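Desk day, finally

Aug 27, 2022

OK quick one because I have to be out the door in 22 minutes and the laundry is still going.

So the big table. I have been putting it off since we moved the office stuff into the back room, and every time I walk past I add something to it. Mail, tape, a mug, somebody's charger. Rianne came by to drop off the shelf brackets and just stood there looking at it. Didn't say a word. Fine. Message received.

Rule for today was simple – everything comes off, and only what I use that week goes back. Got through the paper first. Two grocery bags of it, mostly manuals and a Fekete catalog from I don't know when. Recycled. Then the drawer of pens, most of them dead. Did keep the good scissors, obviously. 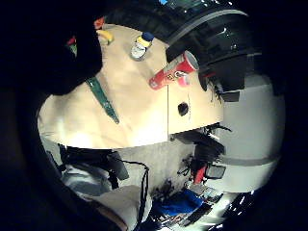

Small stuff is what kills me. Paper is easy, you read it, you toss it. But the odds and ends don't have a home, so they sit on the table and turn into furniture. The little bottle with the blue cap, the red can lying on its side, that long green strip with the teeth along one edge – where do you even put those? They're not the same kind of thing. I ended up using a shoebox and writing MISC on it, wich I know is cheating. Ansel says a misc box is just a smaller messy table. He has a labeled tray for batteries so I'm not taking notes from him.

Cables next. Under the table is worse than on top, it's all black and it's all knotted together and I can't tell what goes to what. Plan is to unplug everything, one at a time, and put a bit of masking tape on each end with a name. Did that at the old place and it lasted almost 280 days before I lost track. Good run.

Also found a little round hole in the tabletop, maybe I could run cords through it. Been draping them over the end this whole time like an animal.

Still to do: wipe the top down, get the cloth off the floor, order the under-desk basket from Lolgate (the wide one, the narrow one was useless), move the straps to the hall closet. Floor needs a sweep after that. Maybe a mop. Lets not get carried away.

If the brackets go up before October I'm buying myself the nice lamp. The shelf would take half of this stuff off my hands.

Dryer just buzzed, gotta run. More when the cables are done.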